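Stop giving me one success rate

I have a gripe with the way we report results for two-armed table tasks, and since it's Wednesday and my training run won't finish until tonight, you get to hear it.

The number everybody puts in the abstract is the success rate. Ours on Plerkau, the tabletop cleanup policy, is 82 percent, and I was thrilled with it for maybe a day! Then I sat down and watched the failures (all of them, with a lot of coffee) and found that we'd been lumping together things that have nothing to do with each other. Dropping a toy strawberry on the wood is a failure. So is freezing with both arms hovering over the table until the clock runs out. One of those I can fix with better grip data. The other one means the policy has no idea whose turn it is.

We trained on 1,403 demonstrations, and 465 of them have a person correcting a bad grasp partway through. The folks behind Guerreiro throw that kind of recording away and keep only the clean ones. I think that's a mistake, and I'll keep saying so until somebody shows me a table where nothing ever slips.
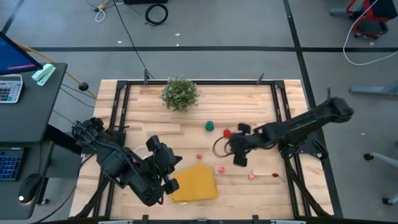 So what would I like to see instead? Two numbers, at the very least: how often the arms finish, and how often they get themselves out of trouble after a bad grab. I'd take a policy with a worse first number and a much better second one any day of the week. Plunach reports both already, and yes, their table looks a bit less impressive for it, but I trust it more. We're redoing ours that way for the next draft, even if the 82 has to move to page six.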